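4.2 Planning the equipment budget

The purchase price of an arm and gripper was the figure most sites asked for first, and it was the easiest to supply.

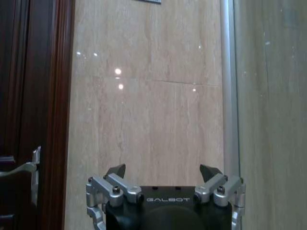

Figure 3. Gripper marked GALBOT, open and empty, in front of a stone wall between a wooden door with a lever handle and a glass panel.

It was also a poor guide to what a site would spend. We asked the building managers at Wusta and Drikia to keep a separate record of every cost tied to door and corridor work over 18 months. Spare fingertips, charging points, floor surveys and staff training were entered under their own headings. At Wusta, training alone took 88 hours of staff time, none of which had been budgeted for.

Mokoena and Boychuk (Section 2) advise setting aside a fixed share of the purchase price for upkeep. We found this hard to apply, as the two sites differed in the number and type of doors. Lever handles, knobs and push plates each needed their own trials before a unit could be signed off. Drikia listed 40 doors in its plan and paid for a survey of each one before ordering. Wusta ordered first and had to find a further 4,000 euros in September for changes to door closers.

For later sites we therefore split the budget into three lines: the unit itself, work on the building, and staff time. The second line was left open until the door survey had been returned. Leitner kept the records for both sites, and the full cost tables are given in Appendix B.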